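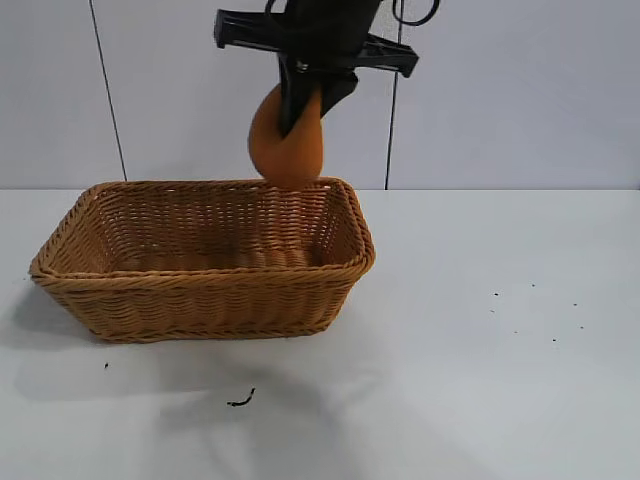 23/09/2024 — Finished the second Omdale book tonight, all 527 pages of it, and I'm still buzzing! The part where the pilgrims cross the ice to Fliline and start singing their old psalm in the dark got me so badly that I had to put it down and pray a while. My own chapter could use that kind of feeling. I want the orchard keeper to offer the travelers something small and bright, one round orange fruit over a wicker basket, and have them remember grace by it. Wrote 259 words before bed — messy ones, but I love them. Book three isn't out until January. How am I supposed to wait?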